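The Work Surface, Reconsidered
Butcher block is turning up well outside the kitchen

A bench top has to do two jobs. It carries load, and it gives the eye a plain ground on which small parts can be found. Steel does the first well and the second poorly, as anyone who has lost a screw in the glare knows.

Butcher block is made by gluing strips of solid wood side by side. The joints limit cupping, although the panel still widens and shrinks across the grain with the seasons. Unai Requena, who fits out workshops under the Trotbridge name, fastens his tops through slotted holes for that reason. He applies three coats of oil before delivery and asks clients to add another each September.

Lighting comes next. A lamp with a weighted base can be moved when the task changes, and a clamped lamp gives back the area its base would occupy. Requena supplies both and has no strong preference. He does object to a single ceiling fixture, which puts the worker's own shadow on the work. 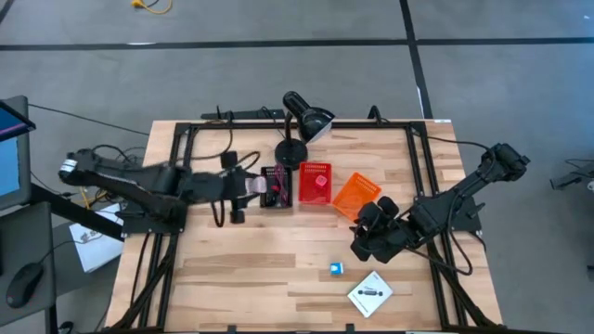
Storage on the surface should be shallow and open. Lama Bataineh, who plans layouts at Carrilho, prefers perforated plastic baskets to solid bins, as dust falls through and the contents can be checked from the side. Color does the sorting: a red basket and an orange one, set to the right of the lamp's base, are told apart at a glance against pale and tan strips of wood. So is a blue cube left out on the open top. Bataineh keeps labels for parts that look alike — fasteners, mostly — and reviews the arrangement after six weeks of use.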